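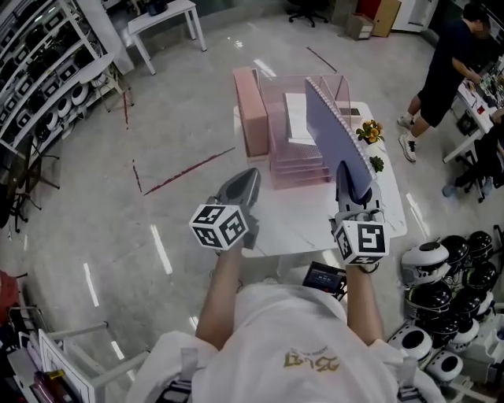
4. Schreibtisch-Organizer einrichten und befüllen

Gilt für Modell Purkau 543, Stand 12/3/21

Vor dem Befüllen: Schutzfolie ab, beide Seiten. Tischplatte abwischen, sonst rutschen die Füßchen.

1. Organizer auf den Tisch stellen, Stufen nach vorne. Hinten ca. 80 mm Platz zur Wand lassen.
2. Hefte und Notizbücher zuerst, immer senkrecht in das hintere Fach. Bei Spiralbindung: Spirale zur Seite, nicht nach unten – verhakt sich sonst an der Trennwand.
3. Flache Sachen (Karten, Blöcke, kleine Schachteln) dahinter oder daneben einstecken. Nicht klemmen.
4. Kleinteile auf die Stufen vorne. Büroklammern, Radiergummi, Klebezettel.
5. Hohe Schachteln, die nicht reinpassen, links daneben stellen.
6. Pflanzen und Deko rechts, mit etwas Abstand. Nicht in die Fächer stellen, auch keine kleinen Töpfe.

Hinweis: Hefte bis 200 Blatt passen. Dickere liegend lagern.

ACHTUNG: Acryl bricht bei Stoß. Nicht an der Vorderkannte hochheben, immer von unten mit beiden Händen. Voll beladen nicht verschieben.

Reinigen: lauwarmes Wasser, weiches Tuch. Kein Glasreiniger, kein Alkohol – wird trüb, geht nicht mehr weg.

Fehlt ein Trennsteg? Bitte bei Zovstead melden, Ersatz kommt per Post. Kaufbeleg beilegen, Foto reicht auch. Ansprechpartnerin ist Dela Kwofie, im August nur per Mail ereichbar.

Weiter mit Abschnitt 5, Zusatzfach Eshun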